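Foire aux questions : les affaires personnelles sur les tables partagées

Foltau, espace de travail Lashari
Mise à jour : 19/09/2025

Puis-je laisser ma tasse sur la table en partant ?
Non. Les tables doivent être dégagées chaque soir. Une tasse oubliée est lavée puis rangée sur l'étagère de l'entrée, où elle reste 8 jours.

Quelles tasses sont acceptées ?
Toutes, y compris celles en plastique. Nous vous conseillons un modèle facile à reconnaître, avec un motif ou un mot imprimé. Les gobelets jetables ne sont plus fournis depuis mars.

Où poser les mouchoirs et les petits objets ?
À portée de main, mais pas au milieu du plateau. Si vous partagez la table, gardez vos affaires de votre côté. Des plateaux ronds en bois sont disponibles pour les regrouper.

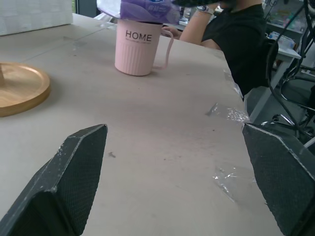
Tasse rose « HOME », paquet de mouchoirs et plateau rond en bois sur une table gris clair.

Comment réserver un casier ?
Par le formulaire Plulta, dans la rubrique « Rangement ». Le site compte 50 casiers, attribués dans l'ordre des demandes. La caution est de 13 euros, rendue avec la clé.

Peut-on coller du ruban adhésif sur les tables ?
Un morceau de ruban transparent est toléré pour la journée. Retirez-le avant de partir, en tirant doucement depuis un angle. N'utilisez ni lame ni grattoir.

Avec quoi nettoyer le plateau ?
Un chiffon humide et un peu de savon suffisent. Pour les traces qui restent, demandez le produit à l'accueil. Les éponges abrasives sont interdites.

J'ai perdu un objet, que faire ?
Regardez d'abord sur l'étagère de l'entrée, puis écrivez à l'accueil en précisant la salle et la table. Les objets de valeur sont gardés au bureau Loltulley, au premier étage.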